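Notstead Community Learning Center Newsletter
Program Updates: The Games and Timers Shelf

The Center is pleased to report that the sorting of the games and timers shelf is under way. Members will recall that the shelf was closed to borrowing in November, when it became clear that a large share of its contents could not be matched to the catalog. Sand timers in particular had been returned to the wrong sets, and several groups had started sessions without one.

The sorting is being carried out on the wooden worktable.
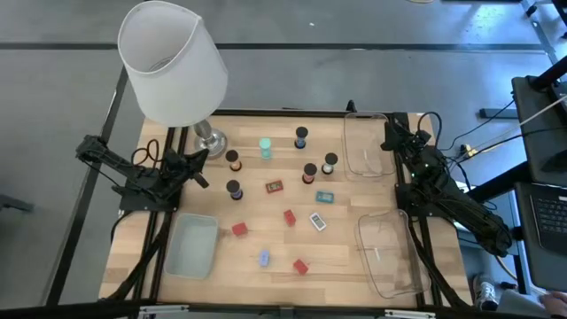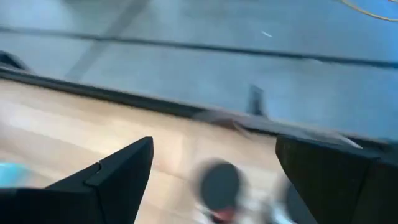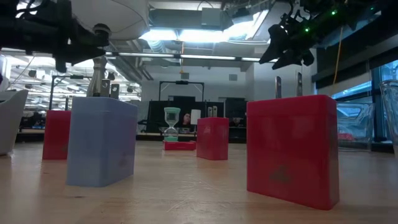 The wooden worktable, with sand timers in the first and third views and the red and pale blue boxes in the third.

The shelf catalog lists 676 items. Of these, 430 have now been checked, labeled, and assigned a permanent place. The remainder will be handled in the order in which they appear in the catalog, beginning with the word games and ending with the outdoor sets. Rebecca Valentini, who supervises the lending collection, has asked that members not bring back long-overdue items to the front desk while this work continues. A return bin has been placed beside the coat rack, and items left there will be entered in the record each evening.

Sand timers are to be treated as a separate class of item from this point forward. In the past, a timer was considered part of the game it came with, and its absence was noted only when someone opened the game to play. Each timer will now carry its own number on a small paper tag and will be signed out on its own line. Groups that use timers for other purposes, including the reading circle and the public speaking course, may borrow them without taking a game as well.

Members are asked to observe the following when using timers:

Stand the timer upright on a flat surface and allow the sand to run out fully before turning it.

Do not tape, mark, or write on the end caps. The color of a timer does not indicate the same running time from one maker to another, and the paper tag should be consulted in all cases.

Report a cracked timer to the desk at once. Do not attempt to collect the sand or glass by hand.

Keep timers out of coat pockets and tote bags. If a timer must be carried between rooms, use one of the lined trays.

Sunil Kumarasinghe tested the running times of the tagged timers against a wall clock. He found that timers sold as matching pairs did not always agree, and that a few ran noticeably faster when turned one way than the other. For casual play the difference is of little importance. For the public speaking course, where a speaker's time is limited and recorded, Mr. Kumarasinghe recommends that the same timer be used for every speaker in a session and that it always be started from the same end. The instructor, Sumaiya Khan, has agreed to follow this practice.

Storage has also been reviewed. The former arrangement of deep drawers allowed timers to roll, and small items were often found beneath the drawer liners. Timers will be kept upright on the second shelf from the top, in a row, with the tags facing outward. Games with loose pieces will be placed at waist height so that they can be lifted with both hands. Score pads and pencils will stay in the drawer nearest the door, which is restocked by the front desk.

The cost of tags, trays, and shelf dividers came to 34 dollars and was met from the supplies budget. No increase in the lending fee is planned.

The Center recorded 2,031 loans from the games and timers shelf in the last full year of lending, a figure that includes renewals. Borrowing will reopen first to course instructors and registered groups, and afterward to individual members. Cards issued before the closure remain valid and do not need to be renewed in person.

Members holding timers at home are encouraged to return them even if the matching game is no longer in their possession. No late charge will be applied to a timer returned on its own. Questions about a particular item may be addressed to Ms. Valentini at the front desk during regular hours, or left in writing in the suggestion box with a name and telephone number.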